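Bulton lab reports method for two-armed handling of small parts
April 11, 2025

A research team at Bulton has released results for a training method meant to help two-armed robots with jobs that need both hands at once, such as taking the cap off a pen or putting it back on. The method, called Clalline, was developed by Eftychia Manolakis and Ravindra Sisodia over two years.

Most systems of this kind learn both arms together from recorded human control. Clalline splits the problem. One part of the model learns to hold an object still. The other learns to move a second object in relation to the first, using the view from a small camera at the wrist. The two parts are trained separately and then joined for a short final round.

The team trained the system on 3041 recorded attempts, all made by people steering the arms by hand. A further 1144 recordings, in which the operator made a mistake and then corrected it, were added in the final round. Manolakis said the corrections mattered more than she had expected.

"We had been throwing those away," she said. "An operator comes in at a bad angle, backs off and tries again, and we used to mark that as a failed recording. Now it is some of the most useful material we have."

The method was tested over 500 trials with pens and markers that differed in width, surface and cap shape. According to the group, it did better than its own earlier system on every pen type, with the largest gain on slim, smooth barrels. A full table of results is included in the paper, along with the settings used for each arm.

Sisodia said the hardest step is lining up the cap and the tip in the last moment before contact. At that point one gripper often blocks the fixed overhead camera, and the model has to rely on what the wrist camera sees.
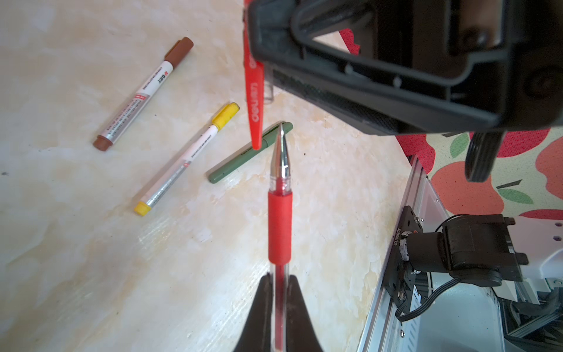
Clalline does not use a stored 3D model of each pen. It works from the camera view and the position of the two arms, and it estimates the angle of the barrel again at each step. A clear barrel can make that estimate harder, so the team paid special attention to parts that stand out. On the red gel pen, the matte grip sleeve and the silver metal cone give the model two edges to follow, even with a black gripper finger on each side of the barrel just under the sleeve. Other pens and markers lying on the table are part of the setup – the model has to ignore them while it works.

The group also listed limits. The system still has trouble with caps that screw on, and it slows down under strong light on glossy surfaces. It has been tested on one pair of arms only.

The work was supported by Clurnimgate, which makes assembly equipment. The recordings will be shared with other labs through the Iyamu archive in July. Manolakis said the next version will cover small bottles and tubes.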